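¿Por qué pica el picante?

Seguro que te ha pasado alguna vez: pruebas una salsa que parecía de tomate, tan roja y tan inocente, y de repente te arde la lengua, te lloran los ojos y sales corriendo a por un vaso de agua. ¡Y encima el agua no sirve de nada! Vamos a ver por qué, con calma, que esto tiene su miga.

Los chiles, las guindillas y los ajíes son primos hermanos del pimiento y guardan dentro una sustancia llamada capsaicina. No tiene olor y tampoco sabor, porque el picante no es un sabor como lo dulce o lo salado. Lo que hace la capsaicina es tocar unos sensores que tienes en la boca y que sirven para avisar del calor – los mismos que se encienden cuando te quemas con la sopa. El cerebro recibe el aviso, piensa que algo está ardiendo y te pone a sudar para refrescarte.

En el restaurante Trirnelden, el cocinero Kofi Nartey prepara un guiso de cacahuete con tres ollas distintas: una suave, una mediana y una que solo piden los valientes. Él siempre empieza quitando las venas blancas del chile, que es donde se esconde casi toda la capsaicina (mucha gente cree que está en las semillas, pero las semillas solo se manchan por estar pegadas).

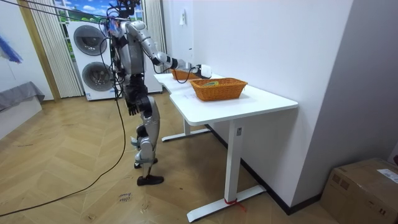 Un robot plateado y negro estira un brazo por encima de un escritorio blanco.

Hay una escala para medir el picante, la escala Scoville. El pimiento dulce tiene un cero bien redondo. La salsa de la olla mediana de Kofi llega a 2.000 unidades, y la de los valientes, a 3.511. Los chiles más feroces del mundo pasan del millón, así que mejor mirarlos de lejos.

¿Y qué hacemos si nos hemos pasado? Un vaso de leche o un yogur, por favor. La capsaicina no se mezcla bien con el agua, pero la leche tiene una proteína, la caseína, que la agarra y se la lleva de paseo. El pan y el arroz también ayudan un poquito.

Una última cosa: si en casa cortáis chiles, que lo haga una persona mayor y con guantes, y nada de frotarse los ojos después.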